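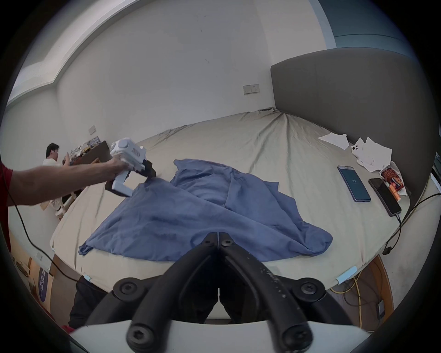
1/ Things I have learned about laundry from living in a fourth-floor walkup with no machines, a thread

My building has no washer. The landlord says October. He also said October last October, so I'm planning my life around the laundromat on the corner, which is called Tostero and sounds like it should sell sandwiches (I wish it did!!)

2/ First thing: do not bring everything. I used to save it all up for one giant trip and then haul it home up four flights, stopping on every landing to wheeze at people's doormats. Now I go twice a week with one bag. I read on the steps outside while it spins and I kind of love it?

3/ Sheets get their own trip. If you wash a fitted sheet with socks, the socks go live in the corners and you will find them in bed at 2 in the morning with your foot. Button the duvet cover shut first or it eats the rest of the load.

4/ Speaking of fitted sheets. My neighbor Wendelin Pichler taught me to fold them by sticking my hands in two corners and flipping one over the other. He makes it look like a card trick. Mine come out like a big soft dumpling and go on the shelf anyway, door closed fast.

5/ I fold on the bed, always. I've tried the table and it's too small, and the couch is where clean clothes go to become a second couch. If it's on the bed I have to deal with it before I can sleep. Works on me maybe three nights out of four.

6/ Soap: way less than you think. I was filling the cap to the top and my towels felt like crackers. I use around 2 spoonfuls now and skip the softener on towels. They dry me off again, what a concept

7/ Someone asked about drying racks. Mine is a Golivow, the tall skinny kind, got it secondhand from a lady on Tiongson Street. It leans a little to the left, so heavy stuff goes on the right. Jeans on the bottom bar, shirts on hangers off the shower rod.

8/ OK my dryer has 3 minutes left and a man is eyeing it. Drop your stain tips below, I have turmeric on a white shirt and I'm scared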